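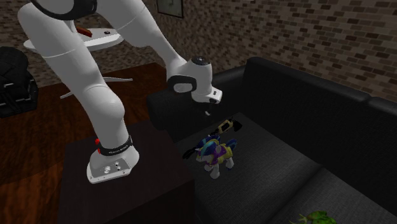

Nimow Shared Workshop | Home Robotics Group | Members' Essays

Model the Sofa First

by Tyyne Rautiainen

Most home arm projects at our workshop begin with a tabletop. The member bolts an arm to a bench, puts a few blocks on a white sheet, gets the blocks into a bin, and then spends the winter finding out that a living room has almost nothing in common with a bench. I have done this twice. My position now is that a tidying arm should be developed against soft, dark, cluttered furniture from the first day, and that the cheapest place to do it is in simulation.

The project is called Lokent. It is a fixed arm on a box pedestal that stands at the front of a sofa and clears things off the seat. Severino Sotomayor and I started it in October. The physical pedestal is half built and sits under the lathe bench. The arm has been running for much longer in a rendered room with a brick wall, a glossy wood floor and a black sofa with toys on it, and I would defend that order of work against anyone in the group.

Start with the sofa. A black backrest and a dark charcoal seat are close to a worst case for a depth camera of the kind we can afford, and they are also what a great many people own. Our gripper is dark too. In several of our test views the fingers are hard to pick out from the upholstery even when you know where to look. On the bench we would have put down a light cloth and moved on. In the rendered room we left the sofa black and were forced to decide early whether the software should find the gripper by vision or trust the joint angles. We trust the joint angles. That decision changed the wiring plan, and it would have been painful to make after the harness was cut.

Then the seat. Two cushions meet at a crease, and a crease is where small objects end up at home. Our contact model treats the seat as a firm surface with a little give, and I know that is wrong. A real cushion tips when you press one side of it. Severino's objection to the whole approach rests on this point, and it is a fair one: a grasp that passes on a simulated cushion says very little about the grasp on foam. I agree, and I still want the simulated version, for a limited purpose. It tells us whether the wrist can get down between an armrest and a backrest without the forearm striking something. That is geometry, and geometry carries over.

Reach was where simulation paid for itself. The first pedestal drawing put the base 7 inches farther from the seat than it stands today. It looked generous on paper. In the room, the arm could touch the near cushion and the front of the far one, and it could not reach the inner corner of the sofa at all with the gripper pointing down. We moved a box in a file and ran the reach test again. Moving the real box would have meant new side panels, and those panels came from the only good sheet of stock I had.

Objects are the part people get lazy about. The usual set for a home project is a cube, a mug and a tennis ball. Ours includes a toy pony with a long dark blue mane, standing up in its purple and yellow outfit, and a bright green toy creature with thin projections at one side. These are awkward in ways a cube is not. The pony has four legs and a raised tail, and the obvious grasp from above closes on hair. The green one has no flat side to speak of. If the planner can only rank grasps on boxes, it will say so very quickly when asked to pick up a pony.

We also scatter long thin items near the corner and along the edge of the seat, dark on dark where possible. I recommend this to everyone. A slim black object half hidden behind a toy will fail your segmentation more reliably than any test you can write on purpose.

As to numbers, we keep a batch of 100 placements and rerun it whenever the planner changes. The current version finds a collision-free approach in 89 of them. I give the figure with a warning attached. It counts approaches, with no claim about what the fingers do after contact, and I have asked Severino to stop quoting it at open evenings as a success rate. The failures are more useful. Most of them involve the armrest, and the rest come from objects lying too close to the foot of the backrest for an open gripper.

There is a case against all this and I will set it out properly. Building the room took time. Severino holds that the same evenings spent on hardware would have given us a working arm with bad habits, and that bad habits can be fixed. He built the Sisari cart that way and the cart works. He also points out that a room in software has no dust and no cable that snags, and that the lighting does whatever you ask of it. The Riedl bench controller we intend to use for the gripper has a delay that our simulation does not model, and it will surprise us. I expect at least one evening of swearing over it.

My answer is mostly about cost. The hardware budget for Lokent is 3550 dollars, and it is shared between two people with other expenses. A pedestal cut to the wrong height or a harness that is too short takes money out of that sum. A badly placed sofa in a file takes a minute. For a funded lab the balance may be different. For a shared workshop, where the saw is booked and stock comes out of your own pocket, I think the order should be room, then reach, then wood.

I would add one rule for members who want to try it. Model the furniture you have, at the size it is, in the color it is. Measure the seat height with a person's weight off it and again with the weight on, and write down both. Put your own bag on the floor and your own table in the way. Our table stands behind the arm, and the elbow clearance on that side is now a hard limit in the planner. I would have left the table out of a clean scene without thinking about it.

The pedestal gets its top plate next month. After that the real cushion gets its say, and Severino has offered to bring the foam. The room file and the placement list are in the group folder under Lokent. Please copy them before editing, and leave the pony's mane at full length.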